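Pyo (software)

Pyo is an open-source perception and grasp planning toolkit for two-handed manipulation, started at Gellitz by Booker Calloway. It takes on a wonderfully stubborn problem – thin, light objects that bend when squeezed. From a head-level view, Pyo estimates the rim and axis of a cup, then plans contacts for both hands together. The planner runs at 50 Hz and hands its targets to Karkell, a separate force controller. The June release added a test set of 218 cup poses, a real gift to anyone tuning a grasp model.
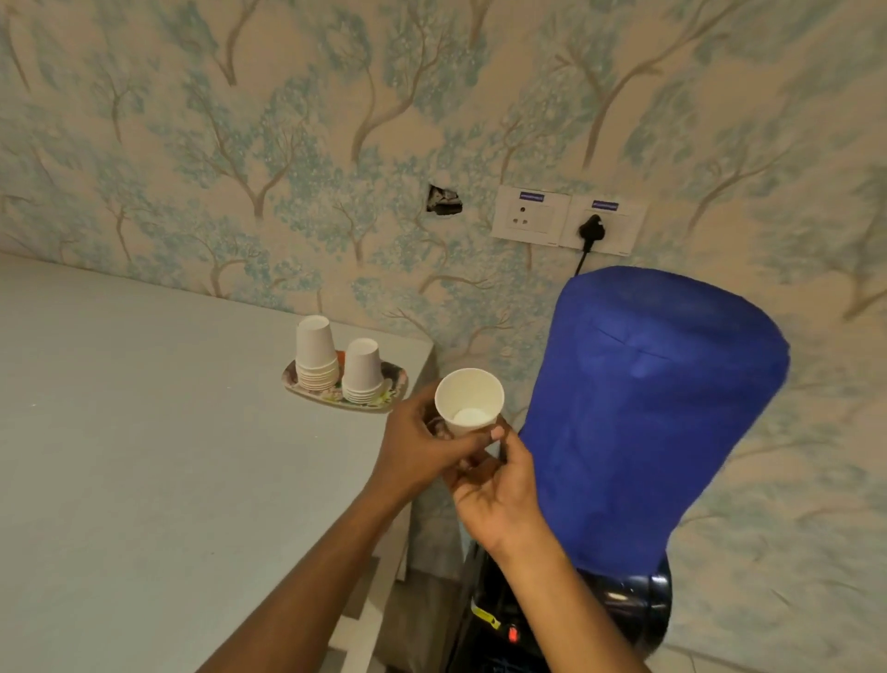 Two-handed grasps

An empty paper cup held in both hands, mouth tilted toward the viewer. Fingers hide much of the outer wall, so Pyo leans on the rim and the inside of the cup to recover the pose. Nested stacks, like the two on the tray, are handled by a separate module – see Gridura.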